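Community Help – Catering, Rooms and Shared Equipment

Laying out a cold drinks table with lemon and lime in a shared room

Posted by Aleksandra Pawlak, 16 October 2020

I am responsible for refreshments at the Mernutbridge adult learning center. We hold a short reception at the close of each course, and we have been asked to replace bottled soft drinks with water and sliced citrus. Attendance is usually 28 people. The refreshments are prepared on a long brown work table, and blue tape has been laid across it to divide it into rectangular sections.

I would be grateful for guidance on three points. First, whether the fruit should be cut in advance or at the table. Second, how the sections should be allocated so that the cutting board, the fruit and the cups do not end up on top of one another. Third, whether cups are better kept on a rack or set out singly before guests arrive. At our reception in September the cups were spread over the whole surface, and there was no space left for the person cutting the lemons.

The center has a small budget for this purpose and does not wish to purchase further furniture. Replies from persons who manage similar rooms would be particularly welcome.

Gashaw

Our office provides refreshments for meetings of up to 40 people and has followed a written layout for several years. The principle is that each section of the table has one use, and that the use does not change during the event. Tape lines are a good aid to this, provided that everyone who sets the table has been told what each section is for. We keep a one-page plan inside the cupboard door.

On your first point, we recommend that most of the fruit be cut shortly before guests arrive and kept covered and chilled. A small quantity of whole fruit may remain at the table for replenishment. Whole lemons and limes should be washed under running water even when the peel will not be eaten, as the knife carries whatever is on the skin into the flesh. Slices of medium thickness hold together best. Very thin slices fall apart in the pitcher, and thick ones take up too much of the cup.

The arrangement we suggest is as follows.

1. Far end of the table. Reserve this end for the fruit, the board and one bowl. Keep the whole fruit together, with the cutting board directly beside it, so that a lemon can be moved to the board without crossing another section. A folded cloth should be within reach for spills. A tray with raised edges is useful at this end too, and may hold the knife and tongs when they are not in use.
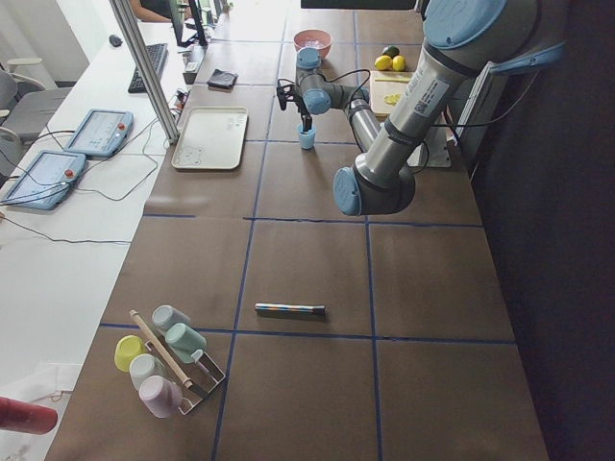

2. Middle of the table. Leave these sections clear while drinks are being served. Pens, labels and attendance sheets tend to collect in the middle of any shared table and should be moved before the fruit is cut. The pitchers may stand here once they have been filled.

3. Near end of the table. Place the cup rack in one corner and fill it before the reception opens. Cups of different colors are helpful, as guests can more easily remember which one is theirs. A rack will not hold enough for 28 people, and the remainder should be kept on a separate tray with a clean cover.

With regard to your third point, our experience favors the rack for the cups in immediate use. Cups should be handled by the base or the handle and never by the rim. If a cup is set down at the fruit end, it should be treated as used unless the person setting the table is certain that it is clean.

Irnico

I agree with most of the reply above, but I would not cut fruit at the table during a reception at all. We cut everything in the kitchen. A knife on a table where guests are reaching for cups is an unnecessary risk, and our site rules prohibit it.

As to quantity, we allow one slice per cup plus a few over. Four or five medium lemons and two limes are normally sufficient for a group of your size – fewer if you slice thinly. Cut fruit left over at the end should be discarded.

Weto

We use a rack, no problems so far. Check that it stands level before you load it. Ours tips if all the cups are hung on one side.

Aleksandra Pawlak

Thank you to all who replied. I shall prepare a plan of the table on the lines suggested and will ask that the fruit be cut in the kitchen where staffing permits. The rack will be kept in the corner.

Related items
Removing tape residue from a work table
Storing cut lemons overnight
Water pitchers with lids – which sizes are practical?
Cleaning a metal cup rack
Ordering 1,000 paper napkins: storage and delivery
Sharing one room between two evening courses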